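Lavon assembly backs new coalition, but the numbers look thin

By the Dedunell political desk
March

Lavon's assembly voted last night to install a coalition led by the Zidari Party, ending weeks of talks that produced plenty of statements and very little detail.

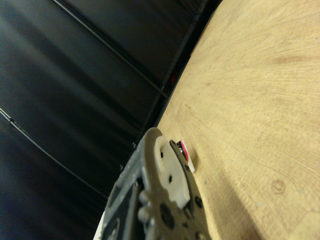
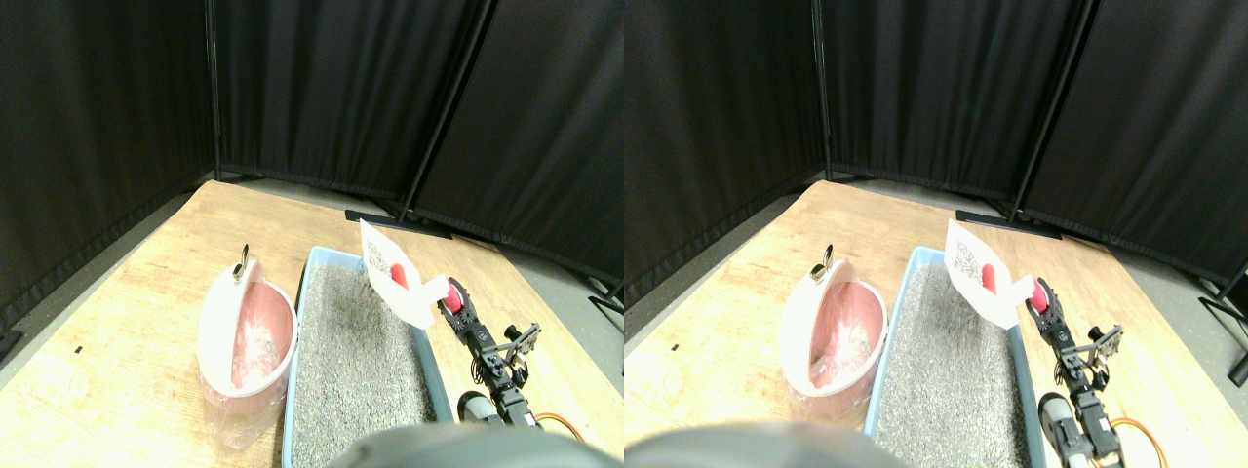 The motion passed by 2 votes. Zidari leaders called it a clear mandate. That is a generous reading of a result that would have gone the other way had a pair of members from Teoh district changed their minds, as they did twice last month.

The coalition agreement runs to 501 clauses. Most of them promise to review something. The one firm pledge is a cut in the number of government posts from 660 to 500, with savings to be spent on rural clinics. The agreement doesn't say which posts will go, or when, or what the clinics will get if the savings fall short.

A similar promise was made by the last government. It finished its term with more staff than it started with.

Teoh's members say they gave their support in return for a new ferry landing. The party says no such deal was made - though a ferry landing for Teoh does appear in the agreement, under "other matters."

The new cabinet is expected to be sworn in before the end of the month. The opposition says it will ask for a recount of the vote, which the assembly's rules do not appear to allow. A budget is due in May.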